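Driltthorpe Tenants' Advice Service
@driltthorpeadvice
Thread: Moving out of a rental at the end of March. Our office receives more questions about security deposits in this month than in any other. The posts below set out what we tell tenants who call or visit. Please read the whole thread before contacting us.

Driltthorpe Tenants' Advice Service
@driltthorpeadvice
Last year our advisers handled 873 deposit inquiries. Of these, 439 concerned cleaning charges. Damage to walls and floors came second, and missing keys came third.

Driltthorpe Tenants' Advice Service
@driltthorpeadvice
Start with your lease. Find the section on ending the tenancy and read it in full. It should state how much notice you must give, how that notice must be delivered, and where the deposit is held. If you can't find your copy, ask the landlord for one in writing.

Driltthorpe Tenants' Advice Service
@driltthorpeadvice
Give notice in writing even if you have already told the landlord in person or by phone. Put the date on the letter, name the day you will leave, and include a forwarding address. Keep a copy. A text message may be accepted under some leases and refused under others.

Driltthorpe Tenants' Advice Service
@driltthorpeadvice
Many of the deposits we see are held through Pramia. Tenants with a Pramia account should sign in before the move and check that the email address on file is one they will still be using. Work and school addresses are a frequent source of trouble.

Driltthorpe Tenants' Advice Service
@driltthorpeadvice
Tenants in the Slaoui Street buildings: your leases were reissued when management changed. The older version and the newer version have different notice periods. Bring both to your appointment if you have them.

Driltthorpe Tenants' Advice Service
@driltthorpeadvice
Ask for a walk-through with the landlord or agent before the last day. Bring the move-in checklist. Where you disagree about the condition of something, write both opinions on the sheet and have both parties sign it. Do not sign a blank or partly completed form.

Driltthorpe Tenants' Advice Service
@driltthorpeadvice
Ordinary wear is not damage. Faded paint, light marks in a hallway, and carpet worn flat near a door usually count as wear. Burns, broken tiles, and large holes usually do not. The length of the tenancy matters: a carpet is expected to look older after eight years than after one.

Driltthorpe Tenants' Advice Service
@driltthorpeadvice
On cleaning: the usual standard is the condition in which you received the unit, allowing for wear. Ovens, refrigerators, and bathroom fans are the items most often listed on the invoices we review. If the landlord bills for a cleaning company, you may ask to see the receipt.

Driltthorpe Tenants' Advice Service
@driltthorpeadvice
Some agents charge a flat $100 for cleaning regardless of condition. Check whether your lease mentions this fee. If it does not, write to the agent, dispute the charge, and send us a copy of the letter.

Driltthorpe Tenants' Advice Service
@driltthorpeadvice
Furnished units: the inventory is part of the agreement. Go through it one room at a time, kitchen included, and mark each item as present, missing, or replaced. Small kitchen items make up a large share of the disputed lines, and many of them are found later in the tenant's own boxes.

Driltthorpe Tenants' Advice Service
@driltthorpeadvice
Return every key, fob, and parking card in person where possible, and ask for a signed receipt. In buildings that use the Jillix entry system, ask the manager to confirm in writing that your access code has been closed. Replacement fobs in those buildings are billed at $40 each.

Driltthorpe Tenants' Advice Service
@driltthorpeadvice
If the deposit does not arrive by the date in your lease, send one dated letter asking for it and for an itemized list of any deductions. Repeated calls leave no record. Our front desk has a sample letter in English and Spanish.

Driltthorpe Tenants' Advice Service
@driltthorpeadvice
Roommates: a deposit paid jointly is normally returned jointly. If one person is leaving and the others are staying, agree in writing on who owes what before the move. We can't represent one roommate against another, but we can explain the lease to all of you together.

Driltthorpe Tenants' Advice Service
@driltthorpeadvice
Walk-in advice is open every Monday from 9 a.m. until noon. Please bring your lease, your move-in checklist, and any letters you have received. Appointments for other days can be made through the front desk.

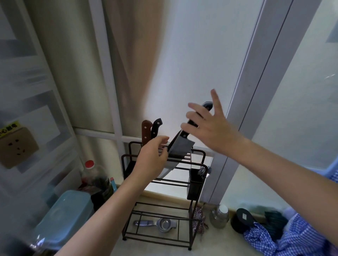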